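# Review: the Halás kitchen arm, after a month of tidying up

Rating: 2 out of 5 as a helper, rather higher as a piece of engineering.

We had the Halás arm on trial through January at the Otgate office. The question was a narrow one: can a machine do the small clearing-up jobs that a shared kitchen throws up every day? Cups back to the sink, pens back to the whiteboard, packets out of the way, worktop clear enough to wipe. It's dull work and it takes a person very little time, so the bar isn't high.

The arm runs on the Funis control software, which you buy separately. I mention it early as the price on the Halás page doesn't include it, and without it the arm can only repeat movements you have taught it by hand.

## Setting up

Allow a full day. The manual says 60 minutes, and that may be true of the bolting down, but you then have to teach the software where the worktop is, how deep it runs and which parts are out of bounds. We marked the hob and the sink taps as off limits. The menus are clear enough once you have found them. The emergency stop is large and works at once, and we used it twice on the first afternoon.

The base is heavy and stays where you put it. That limits you to one stretch of worktop, so choose the stretch that gets the most mess.

## What it does well

Cups are its best job. It goes in from above with its fingers inside the rim, and plain plastic cups of a solid colour gave it little trouble. Over a set of 20 tries I logged 17 clean lifts, and two of the failures were in the evening with the main light off.

It is also steady. Once it has hold of something it doesn't swing it or bang it down. I trusted it near crockery by the second week, though I kept my own mug out of it. 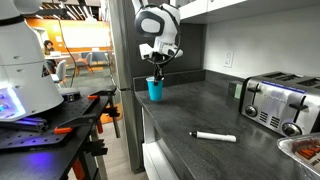 Zdislava Zeman thinks I am being too kind over the cups. She did her own trial at Stillutlow and says a cup standing alone at the back of a worktop is the easy version. Her test was a cup with a spoon in it and another pushed up against it, and the arm either knocked the second one or stopped and asked for help. She would still rather have a bigger dishwasher.

I can't argue with much of that. My own results got worse as soon as things touched each other.

## What it does badly

Thin things lying flat. A marker pen rolls when the fingers come down on it, and the arm doesn't always notice that it has closed on nothing. It then carries that nothing to the pen pot and lets go of it with great care.

Soft packets are a mixed bag. Full ones are fine, half-empty ones fold and slip. Foil trays bend if the grip is set for cups, and changing the grip means going back into the menu each time.

It can't wipe. There is a cloth holder in the accessories list, but it wasn't ready when our trial ended.

Then there is speed. Clearing one metre of worktop took some 20 minutes on an ordinary day. I can do it while the kettle boils.

## Should you buy one?

For a home, no. It's too slow and takes up too much floor, and you would spend more time helping it than it saves you.

For a workshop or packing bench the answer is closer to maybe. If the same few parts turn up in the same few places, it will move them all day without complaint – we tried it with plastic tubs on a marked tray and it hardly missed. Ask for a trial first, use your own parts and leave the lights as they normally are.

Ours went back on 4th February. Halás say the next version will have a softer fingertip for flat objects, and I have asked to try it when it comes out.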